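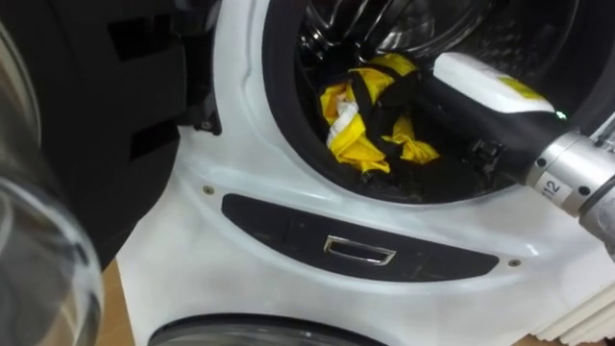

Laundry Day, the Small-Load Way

13 February 2018

I have become a total convert to the small load! For years I saved everything up and crammed the drum until I had to lean on the door, and my brighter things came out creased and dull. Now I wash one color at a time, and it's such a nice way to do it. Something bright yellow with black straps goes in with hardly any company, and every strap gets tied or tucked first so it can't wind itself around the rest.

I set the timer for 37 minutes, use half my usual scoop of Falent powder (the plain one, no perfume) and go do something fun in the meantime. Last July I got through nearly 24 loads like that and didn't lose a single button.
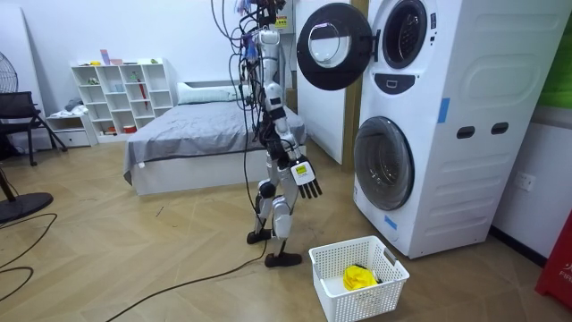
Stacking is the other thing I'm happy about. I used to think it was only for tiny apartments, but two machines one on top of the other take up so little floor! You do have to think about the doors, though. The upper one swings out wide to the left, so that side needs to stay clear of shelves and hooks - I measured twice before I put up my Vamura rail. With the lower door closed there's still plenty of room to stand and sort.

Next up is the drying rack. I'm torn between the folding Grabowska and a secondhand one I spotted over in Cledside, and I'll post once I've picked.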